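Moving to a smaller flat – what did you do with books?
Forum: Home and Household > Moving and Storage

pellow47
30 Jul 2020
We're moving from a three-bedroom house in Trellville to a two-bedroom flat in three weeks. I've got far too many books. Most are paperbacks, but there's a set of county histories from 1834 that belonged to my grandfather and I don't want those damaged. The removal firm quoted per box, so I'd like to use fewer, bigger boxes. Has anyone done it that way?

marrowfat
Don't use big boxes for books. I did in May and two of them couldn't be lifted by one person. We ended up unpacking them in the hall and carrying the books down in shopping bags. Small boxes only, even if the quote goes up.

DennisK
I'd disagree a bit with that. Big boxes are fine if you put books in the bottom third and fill the rest with bedding or cushions. I moved 29 boxes that way and only had one go, and that one had been in the garage for years and was soft before I started.

marrowfat
And how many of those did you carry up stairs yourself?

DennisK
None, it was a ground floor flat. Fair point. 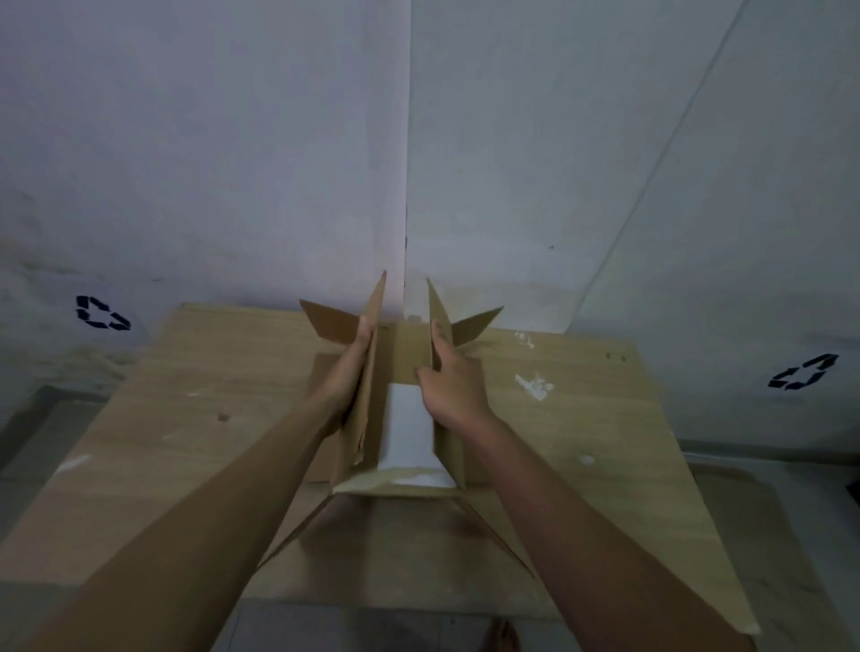 The other thing is tape. Two strips along the bottom seam and one across each end, going a good way up the sides. People put one strip down the middle and then wonder why it opens on the way to the van. I used the Storkora tape from the hardware shop and it was all right, though it's hard to find the end again once you put the roll down.

Tomoyo Ogura
I work in a second-hand bookshop. For the old set I would not use tape anywhere near the books and I would not wrap them in newspaper, as the ink comes off. Plain tissue or clean pillowcases are fine. Pack them upright, as they'd stand on a shelf, or flat in short piles. Never spine up with the page edges down, because the weight of the pages pulls on the binding. Carry that box in your own car if you can.

pellow47
Thanks, that's very useful. I'd have used newspaper. Is it worth getting the set valued before we go?

Tomoyo Ogura
If it's complete and the maps are still in, yes. Check the maps first, as they were often taken out and framed. One missing makes a big difference.

hobbs_end
Has nobody suggested getting rid of some? We had more than 2000 when my mother died and I kept two shelves. I've missed perhaps three of them. Usier in the high street will take paperbacks if they're clean, and they collect.

marrowfat
Usier stopped collecting. You have to take them in now, mornings only, and ring first. They also turned down all my cookery books.

hobbs_end
Didn't know that. They collected from me last year.

DennisK
I wouldn't clear out before a move. You're tired and you throw out the wrong things – I gave away a walking guide I've since had to buy again. Move first, see what fits on the shelves, then decide.

hobbs_end
Then you pay to move books you don't want. He's being charged per box.

pellow47
She, but yes, that's what worries me. I rang Sánchez this morning (the removal firm) and asked about weight. They said anything one man can't lift safely gets charged as two boxes, so big boxes wouldn't have saved me anything. Small ones it is. I'll go through the paperbacks at the weekend and see what Usier will take. The maps are all there except one, which I think is on my brother's wall.

Tomoyo Ogura
Ask him for it back before you get the valuation.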